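Search this guide

4. Fitting the Samside memory kit

Read this section before you open the case. The steps apply to tower models in the Carrillo range.

Caution: Shut the computer down and unplug the power cord. Never work inside a case that is still connected to the wall.

1. Lay the tower on its side on a flat, steady surface.
2. Take off the side panel and set the screws aside in a cup.
3. Touch bare metal on the case before you handle any part.
4. Find the memory slots on the motherboard and open the clips.
5. Line up the notch in the module with the ridge in the slot. If they do not match, turn the module around – do not force it.
6. Press down on both ends until the clips close.
7. Refit the panel, plug in the cord and start the computer.

Note: The setup screen should show 4000 MB more than before. If the total has not changed, shut down and repeat steps 3 to 6.

Note: The first start can take up to 200 seconds while the memory is checked. Do not switch off during this time.

Guides printed before April list the wrong part number for the 500 series. Use the number on the box.
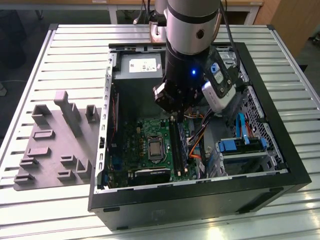
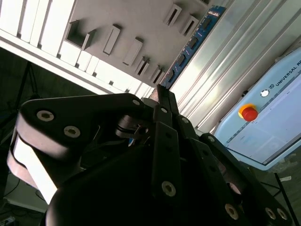 Fig. 4 – Upper picture: tower on its side, panel removed.

Samside Support – Contact us – © Samside 14 Jun 2022 – Back to top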